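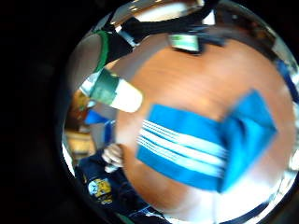

Perkerley Forum > Software > Perception and state estimation

Tracking drops out when a hand fills the view

kestrel_loop
Posted 14th May

We're running visual-inertial SLAM on a hand-held gripper with a fisheye lens, recording demos for policy training. The attached still is from one of the bad stretches. A hand and forearm take up the center and right of the image circle, there's a blue cloth across the middle, and the stripes on it are smeared. The tracker puts features on the stripes and on the hand, follows them, and the pose walks off. When the view clears it relocalizes and the trajectory has a jump in it.

I'm at 30 fps with auto exposure. The black border is already masked. Is there a setting for this or do I just drop the episodes?

mudflat
Drop them. If most of your inliers are on something that moves, the pose is wrong no matter how smooth it looks.

tobin_r
I wouldn't drop them yet. Run a hand segmentation model first and pass its output to the feature extractor as a per-frame mask. Dilate the mask by 15 pixels or you'll get corners along the edge of the skin. That fixed most of ours on the Lombardi arm.

mudflat
It fixes the hand. It does nothing for the cloth, and the cloth has the strongest corners in that still. After masking, what has he got left? A bottle, a bit of green rim, a piece of wooden furniture at the left. If the bottle gets picked up too, that's another moving object.

kestrel_loop
Right, the cloth is my worry. Stripes are high contrast so they win every time.

vason_user2
Check your exposure as well. The top of your still is blown out in patches, and the blur says your shutter is too long. We fixed ours at 4 ms with more gain. The noise cost us a few features but far fewer bad matches. Also cap the number of features per grid cell, so one patterned object can't take them all.

Which IMU noise values are you using? The Vason defaults are very optimistic.

kestrel_loop
Defaults, yes. I'll redo the calibration.

tobin_r
One more option – run the map offline. Do a slow mapping pass with no hands in view, save it, then localize every demo against the saved map. Points on the cloth won't be in the map, so they can't pull on it. Kestcombe's loader reads the map file directly.

mudflat
Agreed on that one. I'd still throw out any episode with fewer than 8 map matches for more than a second. Interpolated poses in a training set are a pain to find later.

kestrel_loop
Doing the mapping pass and the fixed shutter first, then the hand mask. Will post the trajectory plots when the rerun is done.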